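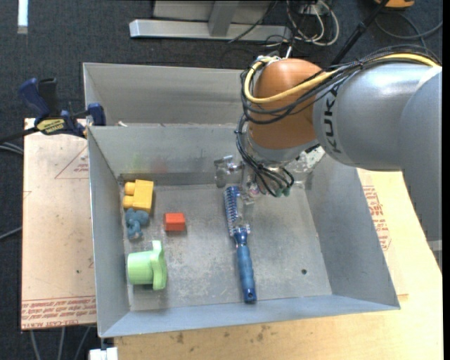 Deltgate bin-picking service opens to member workshops

September 2, 2025

The Institute is pleased to advise members that the Deltgate bin-picking service is now available for trial subscription through the Shared Equipment Program. The service is supplied by Fitden and combines grasp-planning software, a gripper package and commissioning support for members who already operate an industrial arm. It does not include the arm itself. Members without one may book time at the Urio laboratory under the usual conditions.

Deltgate is intended for mixed items lying unsorted in an open bin. The software proposes a grasp from camera data, ranks the alternatives and passes the chosen pose to the arm controller. Conventional picking cells rely on a stored model of each part, and members in parcel handling, returns processing and repair have told the Institute that this requirement rules out most of their work. Fitden states that no stored model is needed for objects that fit within the opening of the gripper.

An evaluation was carried out at Urio under the direction of Stella Athumani, Manager of Applied Robotics. The trial favoured household articles over machined parts. Toy blocks, a hairbrush and a plastic cup were among the objects used, having been chosen for their differences in shape, stiffness and surface finish. Of 802 attempted picks, 358 were made with the supplier's default settings and the remainder after tuning by Institute staff.

The evaluation team reported favourably on installation and on the quality of the documentation. Performance on rigid, compact objects was judged suitable for supervised production use. Results were less consistent with long objects lying close to a bin wall, where the sloping side restricts the approach of the tool, and with translucent plastics, which the depth camera does not always register. Reflections from bare metal bins were a further source of error. Tumelo Botha, who prepared the technical report, recommends a matte liner wherever the bin cannot be replaced.

Members should also give early thought to cabling. The gripper and sensor leads run the length of the arm and must be secured with enough slack at the wrist for the full range of rotation. The dress kit supplied by Fitden is adequate for mid-sized arms – larger models will require additional ties and a longer harness, which are quoted separately.

The trial subscription is offered at $290 per month for a minimum term of 2 months, and covers remote support during business hours. On-site commissioning is charged at the supplier's standard rate. Subscribers to the earlier Palla package may transfer their remaining term to Deltgate until the end of March, after which Palla will no longer receive updates.

Applications should be addressed to Saranya Rao, Shared Equipment Program, and should state the make and controller version of the arm, the dimensions of the bins in use and the general nature of the items to be handled. A current risk assessment for the cell must be attached. Copies of the technical report are available to financial members on request from the same office.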